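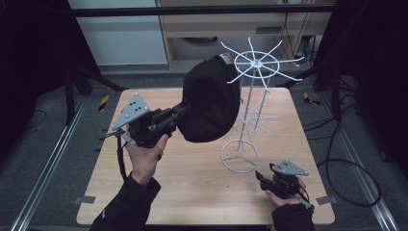

The white wire rack on its table.

My aunt bought the shop in Fernetti from a man who said it made money in April. She didn't ask about the other months. I did, and she told me I had my grandfather's mouth.

It was called Zeltia, after a perfume, she thought, or a boat. It sold hats. I had never seen anyone in Fernetti wear a hat except to a funeral, and then they borrowed it.

"Tourists," she said.

"What tourists?"

"The bus ones."

The bus stopped for 7 minutes so the driver could smoke. I had timed it. People got off, looked at the church, looked at the shop, and used the restroom behind the gas station. My aunt had a theory that a man who has used a restroom is in a mood to buy. She'd read it somewhere, or the seller had told her, and I suspected the seller.

He came back in the summer to see how she was getting along. He tried on a straw one and said it suited him. It did not. He said he might know a buyer, a serious person from Utelano, if she ever got tired of the place. The price he named was 1,000 less than she had paid.

"That's kind of him," my aunt said when he'd gone.

"Is it?"

She took the straw hat from the counter, where he'd left it with the brim bent, and worked at it with her thumbs for a while – she was good with her hands, I'll give her that. Then she wrote 120 on a new tag and tied it on. It had been 40 that morning.

"Nobody's going to pay that," I said.

"The bus is here," she said. "Go stand outside and wear it."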